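Section 3. Fitting and Removing the Rimmed Disc

3.1 Before you start

The Tranine cover set contains a thin white disc with a glossy black edge. The disc closes the opening in the Elness housing and must be removed for cleaning or when the seal is replaced. Read this section through once before handling the disc.

You will need:
Lint-free cloth
Soft work mat
Replacement seal, part 267 (only if the old seal is damaged)

CAUTION: Switch off and unplug the unit before opening the housing.

CAUTION: Do not lay the disc on a bare bench. Grit under the face will mark the white surface, and marks cannot be polished out.

3.2 Removing the disc

1. Place the housing on the mat with the opening facing up.
2. Turn the locking ring counterclockwise until it stops.
3. Lift the ring straight up and set it aside.
4. Tilt the housing until the disc slides free of its seat. Do not pry it out with a screwdriver.
5. Take hold of the disc by its two faces, close to the lower edge, and keep it upright.

Hold the disc with light, even pressure on both sides. A thin part flexes easily when it is gripped on one side only, and repeated flexing will loosen the rim.
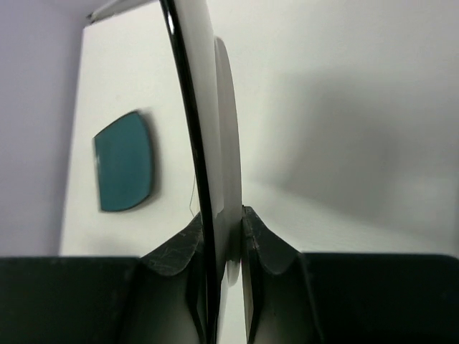

Check the part edge-on before putting it down. Viewed from the narrow side, the rim should follow the white face closely along its whole length. If a gap has opened between them, do not refit the disc -- order a new one from Bemgate.

3.3 Cleaning

1. Wipe each face with a dry cloth, working from the middle outward.
2. Wipe the rim last. Lint and hair show up readily on the glossy finish.
3. For stubborn dirt, dampen the cloth with water no warmer than 43 degrees C.
4. Let the disc air dry before refitting.

NOTE: Solvents and glass cleaners dull the rim. Damage of this kind is not covered by the warranty.

3.4 Refitting the disc

1. Inspect the seal in the housing. Replace it if it is cracked or flattened.
2. Lower the disc into the seat, rim side first.
3. Press lightly at opposite points until the disc lies flat.
4. Refit the locking ring and turn it clockwise to the stop -- hand tight only.
5. Wait 2 minutes, then check that the ring has not backed off.

If the disc rattles after refitting, repeat steps 2 through 4. If the rattle remains, see Section 5, Seal Replacement.

Section text: Skye Hepburn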